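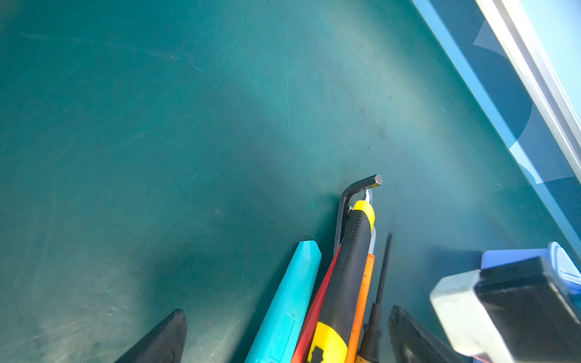
The cell stopped at cycle 347 with a force limit on the right wrist. Harish Sastry cleared it, watched one more cycle, and got the same limit at the same point in the path, with both grippers closed on the toolbox and the lift command not yet issued.

He wrote it down: 347, 348, right, pre-lift.

The procedure for a force limit ran to two pages. It had been written at the Eston site for the older arms, and a person at Laseck had crossed out the torque values in pencil and put in others. Sastry used the penciled ones. He locked out the supply, tried the start button to confirm the lockout, and checked the base bolts on both mounting plates. They held. He brushed the dust off the rail where he could reach it and checked them again.

He moved on to the fingers. The right pair closed square. The left pair closed square. He ran a feeler gauge between the tips and entered the gap in the log, to two decimals, in the column meant for oil level. These arms had no oil level and the form had never been changed.

At 20 minutes past four Ingegerd Kristiansen came in with the spare gauge block and put it on the bench.

"Is it the gripper?" she said.

"The gripper is in tolerance."

"The arm, then."

"The arm repeats. It goes to the wrong place and it goes there every time."

She pulled a stool over and opened the calibration file on the terminal. The last entry was from Tuesday. The one before that was from August, under the login Annamalai, which had belonged to the integrator and which everyone had used after the integrator left. The comment field read: ok for now.

"Did you do Tuesday?" she asked.

"I did the left arm Tuesday. You did the right."

"I did the right camera. I didn't touch the arm."

He thought about that. The camera and the arm were separate lines on the form. They were not separate in the controller, where the camera offset was added to the tool offset before the arm moved. If the camera line was redone and the tool line was left at August, the sum was a number that had never been measured by anyone.

He restored the supply, set the cell to manual, and jogged each gripper in turn over the tools, at the reduced speed. Kristiansen watched the wrist feed and called out when the tip of a tool crossed her mark.

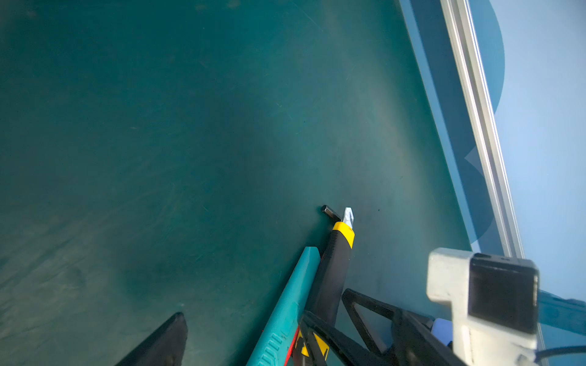
Wrist view, black-and-yellow knife, manual mode.

The left arm came to its mark. The right arm stopped 7 millimeters past it. He sent it home and brought it back, and it stopped in the same spot.

"Seven," she said.

"Seven."

A gripper that closed seven millimeters deep on one end of a plastic box would push the box into the other gripper, and the other gripper would push back. The lid would take some of it. For 347 cycles, less one, the lid had been taking it. He could not say why it had quit then. Plastic warms up over a shift, and the joints warm up too, and the limit had been set close. He entered "cause of onset not determined" and underlined nothing.

They did the tool offset on the right arm from the beginning. It was a four-point routine: touch the block with the same finger tip from four directions, accept each point, let the controller solve. The first solution came back with an error he did not like. He wiped the finger tip and the face of the block and did all four again. The second one he accepted. Kristiansen redid the camera line after it, in that order, and typed the order into the comment field so that it would be there the next time.

Then he put a box on the table and ran the approach at 20 percent speed, with his hand on the stop.
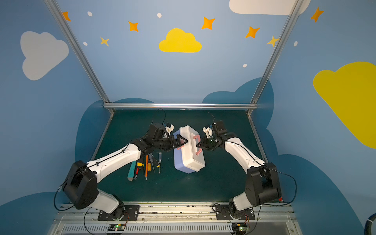
Kristiansen said that a good grip proved the offset and did nothing for the procedure, and that if the two lines stayed separate on the form the fault would be back before the end of the quarter. She wanted one line, one signature, arm first.

"The form belongs to Trineo," Sastry said.

"Then write to Trineo."

He said he would. He had written to them once before, over the oil column, and had received a ticket number, 1,375, which he still had on a piece of tape on the side of the terminal. He looked at it now. He took a pen and wrote underneath it: right arm, then camera, both or neither.

The wrist force on the right read low and flat. He lifted the box, held it for a slow count of ten, and set it down. He ran it again at half speed, then at full.

Kristiansen took the gauge block back to its drawer. Sastry reset the cycle counter, thought better of it, and typed 348 back in by hand — the next one would be 349 — before he switched the cell over to automatic and closed the log.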